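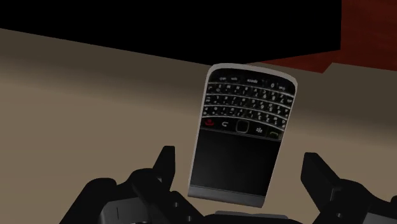
灰度直方图 回复：主帖的结论我先保留意见。你说在仿真里把腕部视角加进观测以后，抓取位姿的误判率明显下降，可是帖子里没有交代对照组用的是同一批初始状态，还是各跑各的随机种子。如果是后者，那点差距完全可能是采样噪声。另外，物体朝向的分布是怎么定的？均匀采样还是从若干个稳定姿态里挑？这两种做法测出来的东西差很远。

主帖作者 滞后补偿：
对照组用的是同一批初始状态。一共2959条轨迹，其中1180条的物体相对腕部相机是上下颠倒的，就是键盘在上、屏幕在下的那种，像首图这样。种子固定，物体位姿、桌面材质、光照逐条对应，唯一的变量是策略输入里有没有腕部那一路。朝向从连续区间均匀采样，没有做稳定姿态筛选。

主帖写得太简略，补一下方法。
一、环境是我们自己在Prukia上搭的，渲染用最低档，没有开光线追踪，材质也基本是纯色。
二、策略网络分两种：A组只看第三人称视角；B组第三人称加腕部视角，两路各过一个编码器，特征拼接后送动作头。
三、动作空间是末端位姿增量加夹爪开合，两组完全一样。
四、判定标准不看最终是否拿起来，只看夹爪闭合指令发出的那一步，两指中线与物体主轴的偏差是否落在阈值以内。阈值取12毫米，角度另算。
第四条是重点。我想测的是对准，成功率里混了太多接触动力学的东西。

低通滤波器 回复：
第四条我有疑问。只看闭合指令发出那一步的偏差，等于默认策略会在“认为自己对准了”的时候才闭合。可是行为克隆出来的策略经常是时间到了就闭合，跟对没对准关系不大。示范数据里闭合动作如果集中在某个时间段，网络学到的可能是时间。你有没有检查过闭合时刻的分布？

滞后补偿 回复 低通滤波器：
检查过。输入里没有时间步，也没有历史帧，只有当前一帧加本体感知。示范的起始位置随机，所以闭合时刻本身比较分散。不过本体感知里有末端高度，网络可能用高度当代理变量，这个我排除不了。

低通滤波器：
那就应该做一个把高度遮掉的消融。不做的话，“腕部视角改善对准”这句话最多写成“加入腕部视角后偏差减小”，机制不要往下推。

三轴耦合：
插一句跟结论关系更大的。我在Pluteck的夹爪上做过类似的事，真机，没有仿真。腕部相机带来的收益有相当一部分来自一个很无聊的因素：手指在图像里的位置固定。只要相机和夹爪的相对位姿不变，手指根部永远在画面同一个区域，网络等于拿到了一把尺子。你把手指区域涂黑再测一次，看掉多少。如果掉得厉害，说明网络在做图像平面上的相对定位，跟它有没有认出物体、认没认出朝向都无关。

滞后补偿 回复 三轴耦合：
这个实验值得做，我先跑小规模的，晚点贴。

灰度直方图：
同一批初始状态这点我接受了，撤回前面关于采样噪声的说法。但是连续均匀采样又带来另一个问题。手机这类物体近似长方体，夹爪是平行两指，转半圈之后抓取在几何上基本等价。你把颠倒的轨迹单独分出来统计，理论上它和正向的那部分应该没有差别。如果有差别，才说明网络受了外观影响。这两部分分开的数字是多少？

滞后补偿：
分开看，A组两部分几乎没有差别，B组有差别，颠倒的那部分偏差更大。具体曲线等复核完再放，我不想先贴一个以后要改的数。
我的解释是：A组视角远，物体只占很小的区域，键盘和屏幕的纹理基本糊掉了，网络看到的就是一个深色长条。B组离得近，键盘上的白色小字、按键行的弧度都进了编码器。示范数据里正向的样本偏多，编码器就把“键盘在哪一头”和“抓哪里”绑在了一起。

三轴耦合：
这就是典型的虚假相关。换句话说，腕部视角一边给了你尺子，一边给了你干扰项，净收益为正而已。主帖标题写“腕部视角提升对准精度”，应该加限定。

反向间隙：
不太同意上面的说法。示范者抓正向和颠倒的手机，抓取点未必相同。人做遥操作时习惯避开屏幕，抓靠键盘的一侧。如果示范本身就有这种偏好，网络学到“键盘在哪一头”恰恰是对的，不该叫虚假相关。用“两指中线与物体主轴的偏差”来判，又看不出沿主轴方向抓在哪儿，这个指标本身就把信息丢了。

三轴耦合 回复 反向间隙：
前提是示范真的有这个偏好。楼主没说示范是遥操作还是脚本生成的。

滞后补偿：
脚本生成。抓取点取物体包围盒中心，没有偏好。所以反向间隙说的情况在这批数据里不成立，换成遥操作数据就成立。指标丢了沿主轴方向的信息，这个批评是对的，我会把误差拆成横向和纵向两项重新报。

反向间隙：
脚本取包围盒中心的话，我收回前半段，后半段保留。

低通滤波器：
既然是脚本，就更应该警惕我说的高度问题。脚本一般是先对准、再竖直下降、到固定高度闭合。高度和闭合指令之间几乎是确定关系，网络不用高度才奇怪。

滞后补偿：
确实是这个流程。高度消融排进去了。

步进丢步：
问个渲染方面的。纯色桌面加大块纯黑区域，这种画面编码器很容易拿明暗交界当特征。黑色的手机顶着一块纯黑的东西，交界处只有一圈细边框，轮廓从哪里断开，人看都要猜。你的位姿误差里有没有按背景分过组？

滞后补偿 回复 步进丢步：
没有分过。物体和背景同色、轮廓粘连的情况确实存在，我没有单独标注。可以用渲染器的分割图自动算：物体轮廓上有多大比例的像素和外侧背景亮度差小于某个值，按这个比例分档。不用人工。

步进丢步：
亮度差的阈值别取单一值，扫一遍。另外手指也是黑的，手机也是黑的，手指靠近物体的时候轮廓同样会粘在一起，这种要和背景粘连分开算。前者随动作变化，后者跟场景布置有关，混在一起你什么都看不出来。

灰度直方图：
同意步进丢步。再加一条，银灰色边框在低档渲染下有多宽？要是只有一两个像素，缩放到网络输入尺寸以后就没了，那时候粘连比原图里严重得多。算比例要在网络输入分辨率上算，不能在原图上算。

滞后补偿：
记下了，在输入分辨率上算。

冷启动：
泼点冷水。整套实验都在仿真里，没有阴影细节，没有反光，没有镜头畸变，也没有运动模糊。De Luca那套开源基准当初也报过类似的结论，后来我们组照着在真机上复现，两组差距小到可以忽略。原因是腕部相机在下降末段严重失焦，近处全糊。仿真相机没有景深，等于白送了B组一段清晰的近距离图像。

滞后补偿 回复 冷启动：
接受。我这边的相机模型是理想针孔，景深确实没有建模。可以后处理加一个随距离变化的模糊核，先看趋势。真机要等Pronelcombe那边的平台腾出来，短期内没有计划。

冷启动：
后处理模糊要注意遮挡边界，直接按深度图卷积会在手指边缘出现渗色，网络说不定又学到渗色。要么分层模糊再合成，要么干脆用渲染器的多次采样，慢一点。

三轴耦合：
模糊实验最好和涂黑手指的实验交叉做，两个因素很可能有交互。手指根部离镜头最近，失焦以后尺子本身也糊了。

滞后补偿：
贴一下小规模结果。涂黑手指区域，22个初始状态，每个重复跑多次取中位数。横向偏差变大，纵向变化不明显。方向上支持三轴耦合的判断。样本太小，不下结论。涂黑的做法是用分割图取手指掩码，填成单一灰度，训练和测试都涂。

低通滤波器：
训练和测试都涂，这是对的。只在测试时涂测的是分布外鲁棒性，两码事。但是掩码形状本身还在泄漏位置信息，灰色色块的轮廓就是手指的轮廓，尺子还在，只是换了颜色。应该换成固定矩形，把手指可能出现的范围整个盖住。

三轴耦合：
固定矩形会连物体一起盖掉一块，两指之间的区域正好是物体所在的位置。建议左右各一个矩形，中间留出来，夹爪全开时的内侧面作为边界。

低通滤波器：
两个矩形的内边同样是固定参照。只要相机固连在腕部，画面边框就是参照，这个信息去不掉。想彻底去掉只能对腕部图像做随机平移裁剪，还得保证动作标签不跟着变。

三轴耦合：
随机平移以后任务本身就变得不可解了，网络不知道中线在哪。那测出来的下降没有意义。

低通滤波器：
可解，第三人称那一路还在，本体感知也在。下降多少正好就是腕部图像里“参照”这部分的贡献。

三轴耦合：
保留意见。你这样测的是信息被主动破坏以后的融合行为，网络会学会忽略腕部那一路，结果退化成A组，得不到你要的分解。

滞后补偿：
两种都跑，左右双矩形一组，随机平移一组，再加原始的A组B组作参照。如果随机平移组和A组重合，就按三轴耦合的解释写。

待办汇总，免得翻楼：
高度遮蔽消融；
误差拆横向、纵向；
按轮廓粘连比例分档，背景和手指分开，在输入分辨率上计算；
景深模糊，分层合成；
双矩形遮挡和随机平移。
标题已经改成“仿真条件下加入腕部视角后的对准偏差变化”。

反向间隙：
标题可以。正向和颠倒样本不平衡那一项别漏了，待办里没有。做一组重采样到一比一的，工作量不大。

滞后补偿：
漏了，已补。重采样组和原始组共用测试集，先跑这个。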